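How to sort and clean a tin of old jewellery

Many families have one tin or box where small jewellery goes and never comes out again. Ours was a biscuit tin that moved with us through three flats. When I finally opened it properly, it took me one evening to sort and another evening to clean, and I made some mistakes which I will try to save you from.

What you need

A table with good light
A soft tablecloth or towel, so that nothing rolls or chips
Two or three soft cloths (old cotton T-shirts are fine)
A small bowl, lukewarm water, mild washing-up liquid
A very soft toothbrush
Small bags or envelopes, and a pencil
A silver polishing cloth

I use a cloth from Wilix, but any cloth made for silver will do the same work. Please do not use toothpaste. It is an old advice and my aunt still repeats it, but it scratches.

Step 1. Choose a table and not a bed

It is tempting to empty everything on the bed and sit beside it. Small beads go into the folds of the quilt and you find them in December. Put the cloth on the table first, and close the sink plug if you work in the kitchen.

Step 2. Take pieces out one by one

Do not turn the tin over. Chains and strings are usually tangled with each other, and if you pour them out the knots become tighter. Lift one thing, look where it is attached, and lift the next. If a piece does not want to come, leave it and take its neighbour first.

Look also at the papers. Old tins often have instruction leaflets, receipts or guarantee cards at the bottom. Read them before you throw them away. I found a repair ticket from a shop called Wasilewska, number 541, for a brooch that I had believed was lost.

Step 3. Make groups by material

This is the step where I went wrong the first time. I had made groups by person – mother's things, grandmother's things – and then I washed each group together. The pearls did not like it. Sort by material for the cleaning, and by owner only afterwards.

My groups were silver, stone bangles, beads on thread, pearls, watches, and textile things such as tassels and cords. Costume jewellery gets its own group if you have it, as the plating can come off.

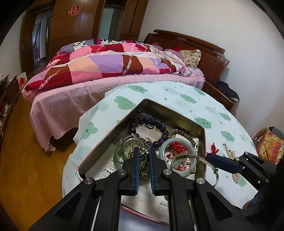
Silver ornaments with a lot of relief need the most patience, and I would begin with these while your eyes are fresh. Dust and old polish sit in the deep parts. A beaded body like the one on the tarnished dragon takes much longer than a smooth bangle, and you should go between the beads with the dry toothbrush before you touch them with a polishing cloth. Rub in one direction with small movements. You do not need to remove all the dark colour. In the deep lines it helps the pattern to show, and many people prefer it so.

Step 4. Clean each group in its own way

Jade bangles: wipe with a damp cloth, then dry. No hot water and no strong cleaner. If a cord or red string is wound on the bangle, take it off first, because red dye can run.

Beads on thread: do not put them in the bowl. Water stays in the thread and makes it weak. A slightly damp cloth is enough.

Pearls: wipe with a soft cloth, lay flat, and leave overnight.

Watches: only a dry cloth, with the soft brush for a metal band. Keep all water away from the case.

Tassels and knots: shake gently, comb with fingers.

Step 5. Put everything back better than before

A tin is a good home if it is dry inside. Put each silver piece in its own small bag, press out the air and write on the bag what it is. Keep pearls outside of plastic, in a cotton pouch. Heavy bangles go at the bottom and light things on top. I bought a pack of 100 bags from Gastton and it will last me many years.

If a clasp is broken or a thread looks thin, put the piece in a separate envelope for the repairer and do not wear it until then.

Questions and corrections are welcome in the comments.

Amirhossein Bagheri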